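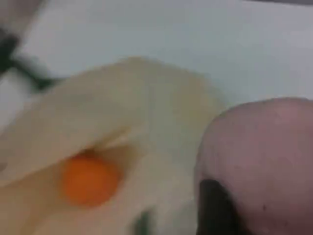 Issue 32, page 9

WANTED: Technician to look after one gripper cell, Fumside

Udum is hiring one person to keep a single soft-material handling cell running. The cell works with crumpled, floppy stuff and small round items such as the orange ball in the fold. Vendors will tell you this kind of work is solved. We have read the brochures, and we would still like to hire a technician.

What you will do:
Check the finger pads at the start of every shift and swap them when the surface goes.
Re-zero the grip force after each swap. The Dondilance controller claims to do this by itself. Check it anyway.
Clean and refocus the close-up camera, and log blurred pictures by shift.
Trace cable faults at the wrist, where most of ours start.
Write down what you changed, in words the next shift can read.

You should have two years on any small robot arm, be able to crimp a connector, and be willing to say "I don't know yet" to a manager. Certificates are fine, but we will hand you a worn pad and a hex key at the interview and see how you get on.

We don't promise a fast-moving environment. The last upgrade, in July, took 70 hours and bought us very little. Days run six to two, 32 hours a week, with paid training on the Eren line for the first six weeks.

Send one page on a machine you kept alive and what went wrong with it to the Udum front office, Fumside. Closing date: 9 December 2022. No agencies.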